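Tullitz Opens Registration for Its Small Kitchen Table Courses

Home cooks can learn to set, serve and store in a kitchen of ordinary size

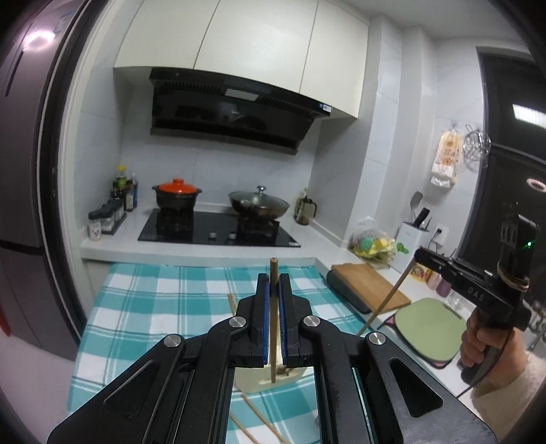 Wooden chopsticks at the table of a small kitchen, with a covered pot and a wok on the cooktop.

Tullitz, the home cooking school, announced today that registration is open for its new series of Small Kitchen Table courses. The courses start in August and are meant for people who cook and eat in the same small room, and who wish to do both with less trouble.

The series has 9 evening lessons. Each lesson begins at 6:30 p.m. and lasts 2 hours. The participants prepare a simple meal, lay the table, eat together and put everything back in its place before they go home. The last part is a full part of the lesson, and the teachers give it the same attention as the cooking.

"In many schools the student cooks on a very long counter and somebody else takes the dishes away," said Saranya Iyengar, head of courses at Tullitz. "At home our students have a table pushed against the counter and a cooktop with two burners. We wanted to teach for this kitchen."

The content of the lessons was decided after a survey which Tullitz made among its former students last winter. It received 1191 answers. The most frequent complaint was the lack of a free surface at the moment when the food is ready. The second was small tableware, such as chopsticks, spoons and little dishes, which gets mixed in the drawer and is difficult to find in pairs.

For this reason one complete lesson is given to chopsticks. Participants learn how to choose a length that fits the hand, how to match the pairs after washing, how to dry wooden ones so that they stay straight, and when it is better to replace them. Longer chopsticks for cooking and shorter ones for eating are treated separately. Another lesson is about the tablecloth: which cloth is practical for every day, how to protect it from a hot pot, and how to remove soy sauce and oil.

Fanni Bognár, who teaches the lesson on serving, said that she herself learned these things quite late. "I was cooking for my family for many years, and still each evening I was looking for a place to put the lid," she said. "In the lesson we practice the order of things. First the cloth, then the boards and dishes, then the chopsticks, and the pot comes last."

The cooking part of the series uses one casserole pot and one wok with a lid. The recipes include rice with mushrooms, braised cabbage, noodle soup and steamed fish. All of them can be made on two burners.

The series can be taken as a whole or as single lessons. There are 127 places in total, and former students can register first. No experience is necessary. Participants are asked to bring an apron and a container with a lid for any food that is left. Vegetarian versions of all recipes are available if the school is informed at registration.

Press contact: Narayanan Kamath, Tullitz press office. Teachers and photos of the lessons are available for interviews and publication on request.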